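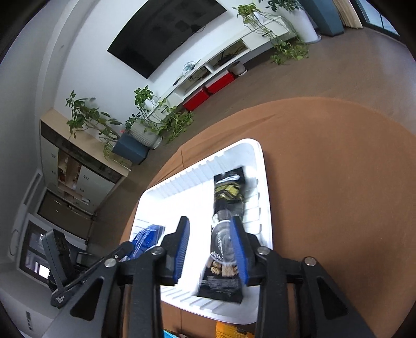 3 min read

Home | Contents | Chapter 6 | Glossary

Chapter 6: Budgeting for a Gripper

Packaged goods in a tray are a common first job for a gripper, and the purchase is easy to under-budget. At Wurcombe, Etornam Gyamfi priced a two-finger unit at $800. Mounting hardware added $268 and a set of spare finger pads $200. The cheaper quote, $560, left both out.

In this chapter you will list the items to be handled, set a cost ceiling and compare quotes line by line. Have your item list from Chapter 5 ready.

Last updated: December
4 comments | 11 shares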